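Filed under: Threads / Home & Garden

okay so I have been putting off this thread since March, but three people messaged me this week asking how I finally got my tomatoes to stop dying, so here we go. it's long, get a snack

first thing, and I say this with love for my past self: I was planting way too early. one warm afternoon and I'd have every seedling in the ground by dinner. then we'd get a cold night and I'd be out there at 6 am in a bathrobe putting buckets over everything. never again

now I wait until the nights stay above 50 degrees. not the days, the nights! my neighbor Valentyna Dmytriv told me this the first summer I lived here and I nodded and went home and ignored her completely. she had tomatoes by the bowlful. I had 2

second thing is hardening off. you can't take a plant that's lived on a windowsill its whole life and just stick it in full sun. I did that with a whole tray of Romas and the leaves went white and papery by the next day. I was so mad

so now they get an hour or two outside in the shade, then a bit longer the next day, then some morning sun, and so on for a week or more. it's annoying! you have to remember to bring them back in! I set a phone alarm that just says PLANTS

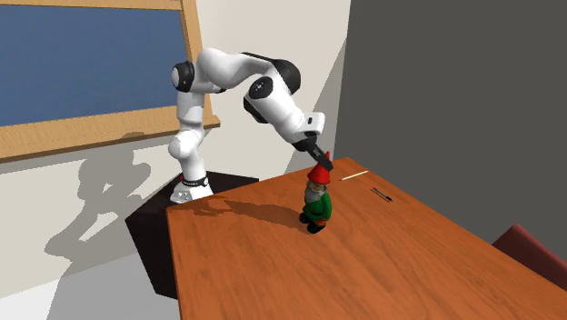 third thing – bury the stem. pinch off the lower leaves and plant it way deeper than it was in the pot. tomatoes will grow roots all along the buried part and you get a much sturdier plant. this feels so wrong the first time you do it, like you're burying a friend up to the neck, but do it anyway

watering! I used to give everybody a little sprinkle every evening and feel very proud of myself. what they like better is a good long soak at the base and then a break while the top of the soil dries out. I go out before work with my coffee and do it then

since I switched I've had way less blossom end rot (the gross black patch on the bottom of the fruit). I still lost a few in the July heat, so don't come at me if you get some too

and put the cages in on planting day. I waited last year and snapped a main stem trying to wrestle a cage over a plant that was already up to my waist. I said some words. the kid next door heard the words

for varieties, Sungold if you only have room for one. I eat most of them standing in the yard and they never make it to the kitchen

peppers are a whole other thread and I'm still bad at peppers. send me your pepper tips please

Back to top | Contact | Terms | All posts belong to their authors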